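Fruit Waste in the Student Kitchens of Etholm Hall
Project report by Bożena Sobczak and Consuelo Chávez

Last updated: February

We wanted to know why students throw away fruit. We asked 30 residents to keep a waste diary.

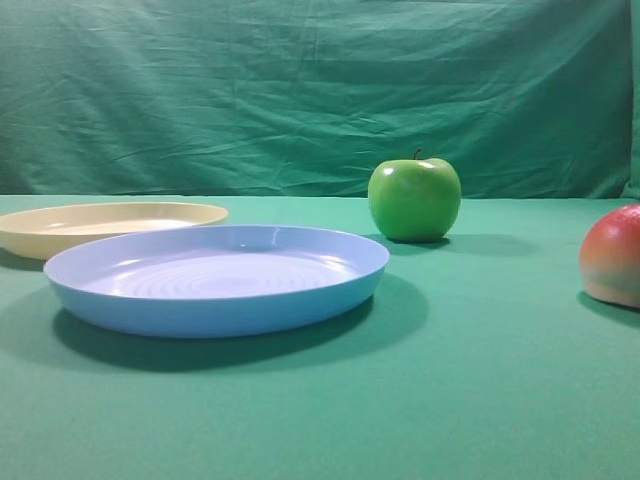
Most of the waste was fruit that became too soft. Apples lasted longest, and a green apple like the one near the plates was still good after 16 days in several diaries.

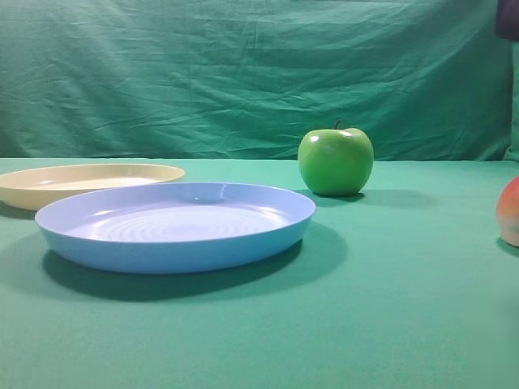
Shopping habits also matter. Seven residents bought fruit only in large bags — they told us it is cheaper. People who put fruit out on a plate, for example a round plastic one as used here, wrote that they ate it sooner. 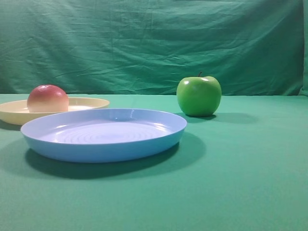

The diaries have one weakness. Two residents stopped writing before the end, and we did not replace them.

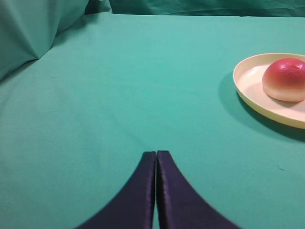

Fig. 4. Table with green cloth.

For the next study we suggest weighing the waste, as Ms. Vasiliauskas advised us.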